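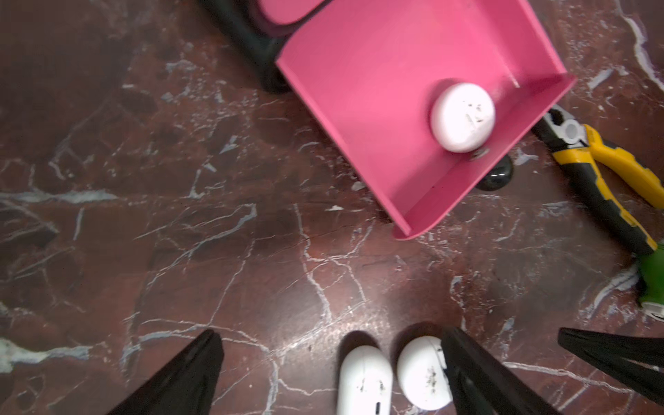
A gripper at the sorting bench, with one white piece in the pink tray and two more in front.

Drawer work is the name used at the Burkden depot in Duvthorpe for sorting small loose goods into trays and drawers, and for the two-armed robot cell that has taken over part of the job. The cell was supplied by Sotholm, a maker of bench automation, and entered daily use in March after a trial of 10 months. Burkden describes it as an aid to its staff. Several of the staff have described it as a second job, and the evidence for either view is thinner than both sides suggest.

Background

Burkden handles returned and mixed household goods for small retailers. A large share of what arrives is made up of small items that have come loose from their packs: decorative stones, cases, discs, lids and game pieces. Before the cell was installed, all of it was sorted by hand at long benches. The depot employed 37 people at the start of the trial, most of whom spent at least part of each week at the benches.

The work was dull and hard on the neck and wrists. It was also one of the few seated jobs in the building, and older workers and those coming back from injury were often given it for that reason. The company's first proposal dealt at length with the strain of bench work and did not mention its use as light duty. This omission became the main complaint when the proposal was discussed on the floor.

Equipment

The cell consists of 2 robot arms fixed to an aluminum rail along the front of a marble work surface. Each ends in a black gripper. Walls with a printed leaf pattern close off the other three sides. One arm can deal with a drawer or tray while the other works among the loose pieces, although the two are also run separately.

Sotholm's sales material calls the cell "ready for any bench." Staff at Duvthorpe have disputed the phrase. Someone still has to bring the goods to the cell, decide what belongs together, and take the filled drawers away. In the depot's own process chart the robot accounts for a single box - the picking up and putting down - and people fill in the rest. 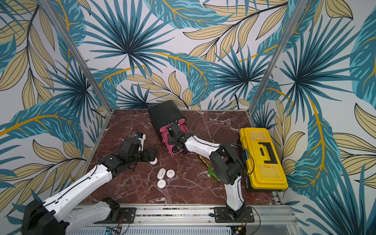 Effect on jobs

No one was dismissed when the cell came into use. Burkden has repeated this often, and it is true as far as it goes. The company also stopped replacing people who left the benches, and it has declined to say how many posts have lapsed in this way. Claims that the cell "cost no jobs" therefore depend on counting only the people who were present to lose one.

A new role, cell attendant, was created during the trial. Attendants set out the work, watch the arms, clear dropped items and log stoppages. The role carries slightly higher pay than bench sorting. It is also done standing, which rules it out for some of the workers who relied on the bench in the first place. Training takes a morning and is given by whoever held the role last, and the written guide supplied by Sotholm is seldom used.

Attendants have reported that the job is quieter and lonelier than the one it replaced. The long benches were a place to talk. At the cell, a person works alone for most of a shift with attention fixed on something that may or may not need help. Managers had expected attendants to take on labeling between stoppages. In practice the stoppages came at no regular interval, and the labeling was moved back to the packing room by the end of spring. 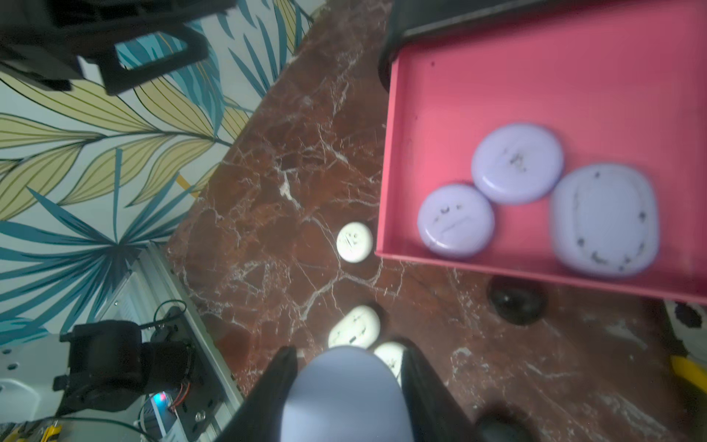 Gripper holding a rounded piece. Others lie in the tray and on the marble.

Performance claims

Figures for the cell's speed have been published only by Burkden and Sotholm, and the two use different measures. Sotholm counts pieces moved per hour while the arms are running. Burkden counts drawers finished per shift, a number that includes drawers topped up by hand. Neither measure says how often a person had to step in, and the stoppage log, which would show it, has not been released.

Supporters point out that a slow machine may still be worth having if it can be left to run overnight. The depot tried this for a few weeks in August. Attendants on the early shift then found themselves clearing up after the night before they could begin their own work, and the time spent on this was entered in the records as cleaning.

Comparisons with hand sorting are also difficult to trust. The benches were timed on ordinary mixed stock, while the cell was mostly timed on smooth, rounded pieces that had been chosen for it. Hand sorters also did a good deal that was never written down, such as setting aside chipped goods or noticing that a whole carton had been sent to the wrong address. Complaints from retailers about damaged items are handled by a separate office, and no one has yet tried to match them to the way the goods were sorted.
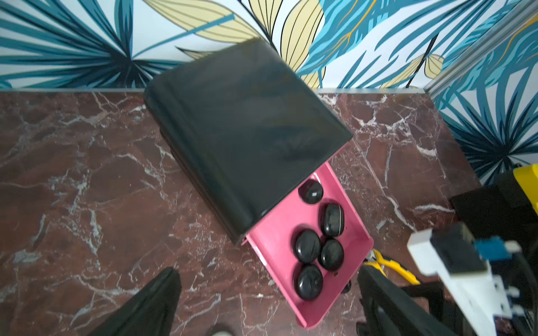
Black oval stones in an open drawer at the bench.

Reception

Matlala, a workplace newsletter read in several of the Duvthorpe depots, covered the trial from its second month. Its early reports were friendly. Later ones asked who had agreed to the change in light duty and printed letters from attendants, some of whom liked the work and said so. One wrote that her wrists had stopped hurting and that she did not miss the benches at all. Another objected to being told that the robot worked "for" him when his breaks were set by its schedule.

Burkden has since brought back one seated bench, open to anyone with a medical note, and has said it will look at a second cell once the first has completed a full year. Staff asked for the stoppage log to be made available before any decision. The company replied that the log belongs to Sotholm. Sotholm's standard contract, a copy of which was posted in the depot canteen, says that it belongs to the customer.

See also
Bench sorting
Light duty
Machine tending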